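Where Does the Rain Go? A Study of Street Surfaces and Runoff in the Pendura District
Celeste Antunes and Florian Charpentier
Project advisor: Armelle Picard
Oct 11, 2026

Why we picked this topic

Florian and I both grew up on streets that turned into small rivers every spring, and when Ms. Picard asked the class for a project that had something to do with daily life, we looked at each other and knew right away. We wanted to learn why some streets drain well and others hold water for days, and whether the people who live there have noticed the same things we have (they have, and they were very happy to tell us!).

What we did

We chose two neighborhoods, Carré, which is mostly asphalt, and Vunia, where many streets were rebuilt with paving blocks. In April we left survey forms at 1,348 addresses and got 218 of them back, which was fewer than we hoped for, though the comments people wrote in the margins were wonderful. We also poured measured buckets of water onto small test areas with a stopwatch running, and did that 60 times over the whole project. Florian's knees have still not forgiven me.

Block paving works in a simple way. Water runs down through the joints into a layer of sand and gravel, and from there it soaks slowly into the ground. Everything depends on those joints staying open. Once fine soil washes in and settles, the surface starts to act a lot like plain concrete.
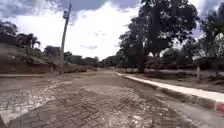

Figure 1. Interlocking block paving with a coating of mud and silt.

Our bucket tests agreed with what we had read. On clean blocks the water was usually gone before we had finished writing down the start time. On silted blocks it spread sideways and sat there, and twice we gave up and ate lunch while we waited. The asphalt in Carré let nothing through at all, but its gutters are deep and well kept, so the street itself cleared faster than we had guessed.

What residents told us

Most people in Vunia liked their block streets and thought they looked nicer than asphalt. The complaints were nearly all about mud after storms, especially near unpaved lots. Aurélien Vasseur, who let us use his driveway for practice runs, sweeps his stretch after every heavy rain and showed us how much sand comes up with a stiff broom.

What we would do differently

We should have tested the same spots in a dry month too, and we should have asked people how long they had lived on their street. Thierry Courtois lent us his rain gauge near the end of the project, too late to match rainfall with our earlier readings. We would start with it next time, and bring knee pads.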